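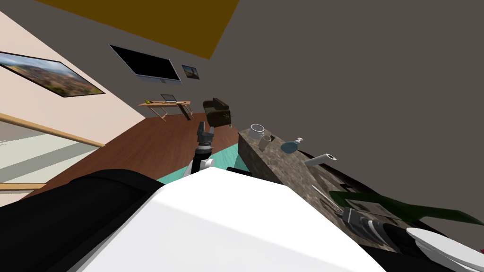
How often should the grippers be re-zeroed?
Every 90 cycles, or whenever Stutance starts missing the mug by a thumb's width and looking pleased about it. Park both arms, open the grippers fully, run the zero routine and wait 18 seconds before touching anything.

The camera view leans. Is it broken?
Probably not. The tilt is a setting in Fitix, under head mount. Change it by up to 5 degrees at a time – more than that and the arms need teaching all over again, which is a fine way to lose a Friday.
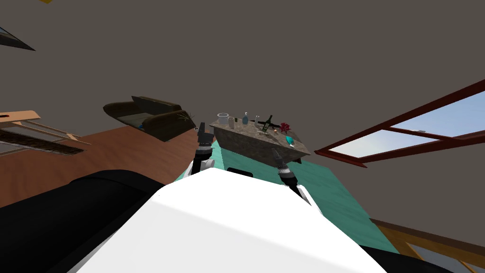

Both arms forward at the counter, grippers apart.

Can I run one arm on its own?
You can. Lock the other one first. Error 83 means you didn't.

Why does the right arm stop short of the counter?
Its reach limit goes back to the factory value after every update. Type yours in again, and keep it written down somewhere sensible.
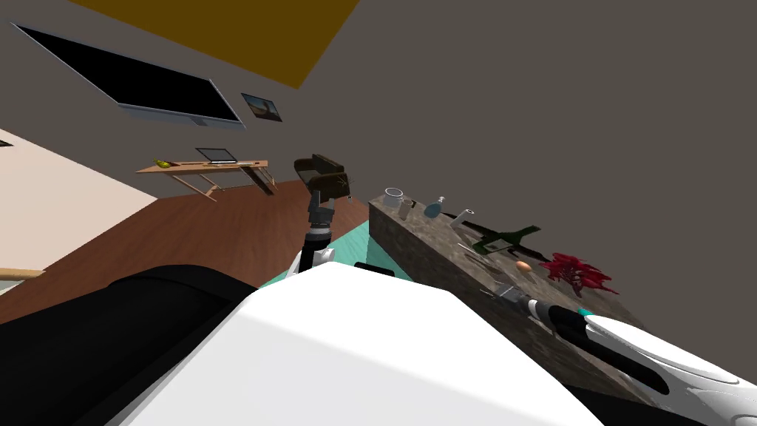

Rozīte writes that the reach limit also resets if you rename the cell, and that she found this out twice in February. We've added it to the list.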